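Booking a seat on the Girgate bus
April 11, 2025

The phones at the Girgate ride service open at half past six, and Clodagh Ní Bhriain likes to be at her desk before then with a cup of tea already poured. She has taken bookings for the service for nine years. If you live in the valley and don't drive, there is a good chance you have talked to her.

The service runs small buses on request between Girgate, the county seat, and the villages to the north, ending at Prustell. There is no fixed timetable. People call the day before, say where they need to be and when, and Ní Bhriain works out which bus can get them there. Last year the service carried passengers on 2,214 trips.

"People think it's a taxi, and then they find out it isn't," she said. "You might be going to the dentist and the bus goes to Prustell first to get somebody else. You have to be all right with that."

She came to the valley from Ireland with her husband in her thirties and worked first in the office of a feed store. When the old fixed bus route was dropped, the county set up the request service in its place. She saw the job on a card in the library and applied without knowing much about buses.

"I knew the roads from feed deliveries," she said. "I knew who had a long driveway and who had a bad dog. That was most of it."

In her first years everything was done on paper. Each bus had a sheet, ruled by the half hour, and she filled it in with pencil. She still has a drawer of the old sheets and took one out to show me. It was from a week in October, and the erasing had gone through the paper in two places. A dialysis patient's time had been moved, and moving him had meant moving everyone else on the morning run.

The service now uses a scheduling program called Drodwood. She was against it when it came in and has changed her mind about most of it. It is good with distances, she said, and it will catch a double booking she might miss late in the day. It is less good with hills.

"It thinks the quarry road is a road," she said. "In July it is a road. I've told it so many times. You can block it off, but then it comes back when there's an update, and a driver rings me and says, 'Clodagh, do you want me to go up there?' No, I do not."
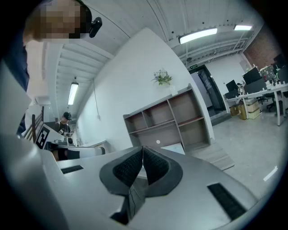
A black headset with a thin band over the head.

The calls come in two waves. The early one is mostly people who are riding that day and want to know where the bus is. The second starts after ten, when people begin booking for tomorrow. Lunchtime is slow. Ní Bhriain eats at her desk and uses the time to call back anyone who left a message overnight.

Most riders are over 65, and medical visits make up the biggest part of the bookings. After that comes grocery shopping, then work. A few teenagers use the bus to get to weekend jobs. One man rides down to Girgate every other week to get his hair cut and see his brother, and he books the whole year in January.

I asked what makes a call difficult. She said it was rarely rudeness. What she finds hard is having to say no to someone who has waited months for an appointment.

"They'll have the letter in their hand," she said. "They'll read me the letter. And I'm looking at the board and both buses are out past Prustell at that time. So then I start ringing people to see who can shift. Would you mind going at one instead of noon? People are very good about it, mostly. But I hate asking the same ones over and over, and it's always the same ones who say yes."

Fares are 2 dollars each way and have not gone up since the service began. Drivers collect the money in a tin box. Ní Bhriain would like riders to be able to buy a card ahead of time, as some of them worry about having the right change, and she has been asking for this for years. The county has told her it is looking into it.

The buses are looked after by Marchetti, a garage on the Prustell road. One of them was off the road for most of February with a broken wheelchair lift while the garage waited for a part. During those weeks Ní Bhriain ran everything with the other bus and a borrowed van that could not take a wheelchair.

"That was the worst I've had it," she said. "There were two ladies who didn't get out of the house for nine days. I rang them both every morning. There wasn't anything I could tell them, but I rang."

The lift is fixed now. A third bus is on the county's list for next year's budget, though it was on the list this year too. The village of Prustell has 500 people and no store since the last one closed, and bookings from there have been going up.

She does not think more people would ride if there were an app. The county has suggested one. Her view is that it would be fine for the teenagers and for anyone booking late at night, and that the rest would go on calling. Many of her callers have a landline and nothing else. Some of them spend longer telling her about a daughter or a knee than they do on the booking.

"I don't rush them unless there's a light blinking," she said. "If there's a light blinking I'll say, 'I have another call, love,' and they know."

She has picked up some habits from the work. She gives directions by landmarks even to people who ask for a street name. At home she lets the phone ring, and her husband answers it. When the two of them go out for a drive she finds herself timing it, and she can tell you how long it takes from the Girgate post office to the Prustell church with one stop, or two, or with a tractor in front.

Ní Bhriain turns 64 this year and has told the county she will stay until someone else has been trained, which she thinks should take a full winter. The job was posted last month. There have been a few calls about it, and one person has come in to sit beside her for a morning.

"She was nice, she had a good voice for it," Ní Bhriain said. "She asked me how I knew Mr. Doyle meant the back entrance when he said the clinic. I said, well, he always means the back entrance - and then I thought, I'd better write that down."

She has started a notebook. It is kept by the phone and was open, when I left, to a page about gates.

Rides can be booked by phone up to two weeks ahead. Calls for next-day trips should be made before four in the afternoon.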